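The shoe rack, round two

I told you in June I'd never buy another flat-pack anything, and look how long that lasted.
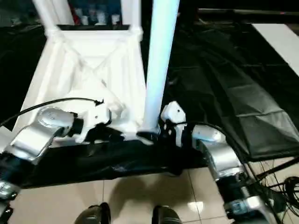 Catinca reckons I should have started with the feet and left the cross braces until the very end, and she's put together enough of these stands to have earned an opinion. Her message came through at 16 paragraphs, or it felt like it. The gist: if you tighten the X first, the posts never line up and you'll be swearing at it by teatime.

Well. I like the braces going in early! Mine is all white plastic lattice, light as anything, and without the diagonals it flops about like a deck chair. So my way is to get the X across, leave everything a bit slack, stand the uprights, then go round and snug it all down. (Catinca, I can hear you from here.)

The other thing I'd say is put a cloth down first. I used the old black one from the craft cupboard, wrinkles and all. White plastic shows every scuff, and the little fittings are so much easier to spot on a dark colour than on beige tiles, where they vanish into the grout and you find them with your heel a week later.

The whole thing came from Fetley and set me back $24, so I'm not expecting an heirloom. It's meant for the laundry, next to the shelf with all the bottles, and if it'll hold the gumboots and the gardening shoes I'll be rapt. If it wobbles, it can go out to the shed and hold seedlings.

Rocío has already asked whether it comes in a taller version. It does, 117 cm I think, but I'd want to bolt that one to the wall with kids in the house.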